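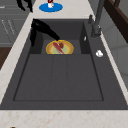
Simulated sink task at the Ernow open day, with the gripper close to the rim of the plate.

Ernow open day

4 min read
23 shares

The Ernow open day is a public demonstration of simulated robot manipulation held each February at the Stougaard building in Marnavcombe. It is organised by the Ernow group, which develops control software for kitchen and light assembly tasks. The event is best known for its sink task, in which a simulated arm works on items of food and tableware in and beside a kitchen sink. Visitors follow the rendered output on screens and, in one session, operate the simulated arm themselves.

Background

Ernow began showing its work to visitors after moving into the Stougaard building, a former print works. Earlier visits had been arranged by request for supplier staff and school groups, and consisted of a talk followed by recorded clips. The first open day replaced the clips with live simulation. Unnur Hviid, then responsible for the group's test software, wrote the original running order and has revised it for each later edition.

Attendance is limited to 400 by the building's fire rating. Entry is free, but the operator session must be booked, and places are allotted in order of application.

Simulation environment

The demonstrations run on Lolten, a physics and rendering package maintained by the group. Lolten holds a library of 70 room layouts, each made up of fixed furniture and a set of loose objects that can be moved between runs. Kitchens make up the largest share of the library. The layout used for the sink task has a pale marbled countertop and a dark grey sink with a tall faucet, set below a window.

Surfaces are rendered simply. Window panes are flat grey with nothing modelled beyond them, and food items are low-detail shapes in strong colours. According to the group's notes for visitors, this keeps the frame rate steady when several camera views are drawn at once. Contact between objects is calculated separately from the rendered image and at a higher rate, so a grasp may be registered slightly before it appears on screen.

Sink task

In the standard form of the task, a plate of food is placed inside the sink and other objects are left on the surrounding counter. The arm is given a written instruction naming an object and a destination. It must approach the object, close the gripper, lift clear of the sink wall and release at the destination. A run ends on release, on a dropped object or when the time limit of 70 seconds expires.

The sink was chosen over an open counter on account of its walls. They restrict the angles from which the gripper can descend, and a path that is short in a straight line may bring the arm against the rim or the faucet. Plates present a further difficulty. A low, wide plate offers little to hold except its edge, and pressure on one side tends to tip the food towards the other.

Object positions are drawn from a seed announced at the start of each session. The same seed can be run again with a different controller, allowing visitors to compare two attempts from an identical starting layout.

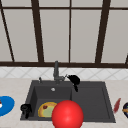
Sink task layout below the window, with a red sphere near the plate of food.

Camera views

Lolten can render a task from any number of fixed or moving viewpoints. The open day uses a view looking down into the sink and a lower one that takes in the tiled wall behind it. Visitors may ask for others between runs. The software also allows coloured markers to be drawn over the objects, and these are ignored by the physics calculation – a marker may overlap the sink or the counter without disturbing either.

Operator session

The operator session lasts 23 minutes for each booking. Participants steer the simulated arm with a hand controller after a short practice run on an uncluttered table layout. Rotation of the wrist is locked for beginners and can be released on request. Recordings are kept only with written consent and are used by the group to compare manual paths with planned ones.

Hviid has described depth as the main source of error among first-time operators, who often close the gripper short of the plate when working from a single view. A second screen was added to each station in the third edition.

Later editions

The fourth edition moved the talks to the upper floor and extended opening hours to 8 pm. A drawer task was introduced in the same year but withdrawn before the following edition, pending changes to the way Lolten handles sliding joints. The sink task has been retained in every edition.

4 comments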